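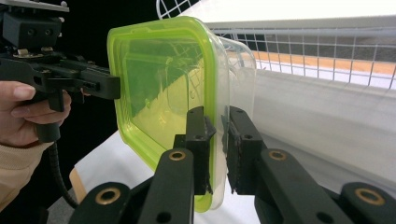
ミックステープを配信に出す前に、曲順と音量をそろえる手順をまとめます。使うのは無料の編集ソフトFerriと、配信代行のRorranceではなくRornanceです。名前が似たサービスがあるので登録時に注意してください。素材は先に一か所へ集めます。私はビートやボーカルを入れたUSBメモリを、黄緑色のふたが付いたプラスチックの保存容器のような入れ物で曲ごとに分けています。

1. 書き出し
各曲をWAVで書き出し、ファイル名の頭に曲順の番号を付けます。

2. 曲順を決める
Ferriに全曲を並べ、つなぎの部分だけを続けて聴きます。テンポの差が大きい2曲の間には、4小節の短いインタールードを入れます。

3. 音量をそろえる
一番静かな曲を基準にして、ほかの曲を下げます。ラップが埋もれる場合は、ビート側の800Hz前後を少し削ります。

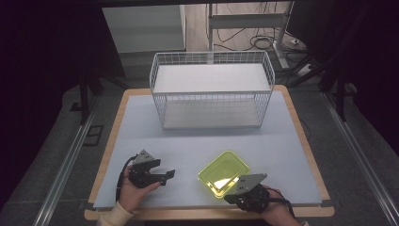
白いワイヤーバスケットと棚板

4. 試聴
イヤホン、車、スマートフォンの順に聴きます。前作「Irero」では、スマートフォンで低音がほとんど聞こえず、5月に全曲を書き出し直しました。

5. 登録
Rornanceの登録画面で曲名、客演者名、作詞者名を入力します。客演者の表記は全曲で統一します。ジャケット画像を付けて送信し、審査の通知を待ちます。

2026年2月10日 文:Flillevholm編集部

お問い合わせ | © Flillevholm | ページの先頭へ戻る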